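Section 2. Folding and Storing Cloth Towels

Last updated: November

2.1 Scope

This section applies to the cloth towels supplied with the Mersha linen set and to any replacement towel of the same type. It covers preparing the work surface, laying the towel out, folding it, and placing it in storage. Washing and drying are covered in Section 1. Residents and staff of Predov House should read both sections before using the linen station for the first time.

The towels are issued under stock number 1601. A towel without a stock label may be folded in the same manner but must be kept on the lower shelf, apart from the issued stock.

2.2 Before you begin

The towel must be completely dry. A towel that is folded while damp will hold its creases and may develop an odor in storage. If in doubt, return the towel to the drying rail and check it again later in the day.

1. Clear enough of the tabletop to lay the towel out at full size. Move small items, cords and containers to the side or to the back.

2. Wipe the tabletop with a barely damp cloth and allow it to dry. Loose grit will transfer to the towel. Old scuffs in the surface of the table are permanent and do not need to be scrubbed.

3. Wash and dry your hands.

4. Inspect the towel on both sides. Set it aside for rewashing if it is stained. Small specks of lint may be brushed off by hand.

CAUTION: Do not use Clalus surface cleaner immediately before folding. Residue left on the table may lighten colored fabric.

2.3 Laying out and folding

1. Place the towel on the table and locate two neighboring corners.

2. Lift the towel by these corners and lower it so that the far edge touches the table first. Let the rest of the fabric settle toward you.

3. Open any flap or corner that has turned under. A doubled layer is easily missed on plain fabric and will show as a darker line.

4. Smooth the towel from the middle outward with the flat of the hand. Do not pull on the edges, as this will stretch the weave.

Pink towel: fabric and folds

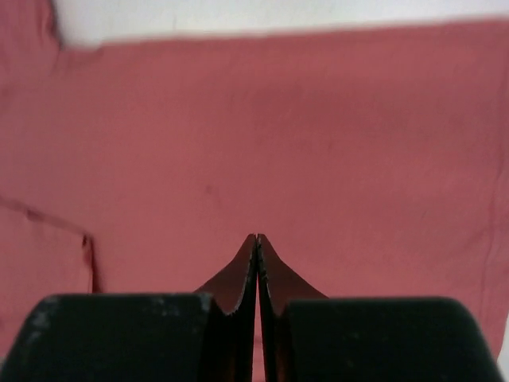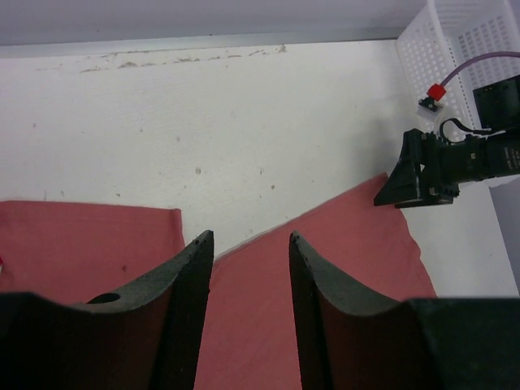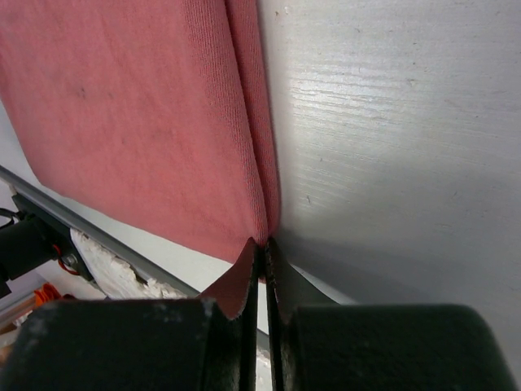
5. Bring the left edge over to meet the right edge. Align the corners first and then the sides. If the corners do not meet, open the towel and repeat from step 4.

6. Smooth the folded towel once more, working away from the fold.

7. Bring the near edge up to the far edge. The towel is now folded in quarters.

8. For the narrow shelf, fold once more in the same direction as step 5. For the wide shelf, omit this step.

NOTE: Slight wrinkles are acceptable. A towel with a raised ridge across the middle should be opened and laid out again – pressing down on the ridge will only set it.

2.4 Hanging as an alternative

A towel that will be used again on the same day may be hung instead of folded. Hang it so that the fabric falls straight and is not bunched. Where it hangs close to a painted wall, confirm that the paint is dry and clean before leaving the towel in place. Towels should not be left hanging overnight.

2.5 Storage

1. Place folded towels on the shelf with the closed fold facing out.

2. Keep each color in its own stack. Pink towels are stored next to the white, on the side nearer the door.

3. Do not exceed the shelf load of 2000 grams. Bath towels in the Mersha set weigh 560 grams each, so a shelf will hold three of them.

4. Place newly laundered towels at the bottom of the stack and take towels for use from the top.

Baskets with open sides may be used for short-term storage. Line the basket with a clean sheet if the openings have rough edges, and do not press the towels down to make room for more.

2.6 Replacement

A towel should be withdrawn when the surface has worn thin, when an edge has frayed beyond trimming, or when a stain remains after a second wash. Cut the stock label from the towel and return it with the Pustano order form. Withdrawn towels may be kept as cleaning cloths – mark one corner with laundry ink so that they are not returned to the shelf by mistake.

For table linen and napkins, see Section 3.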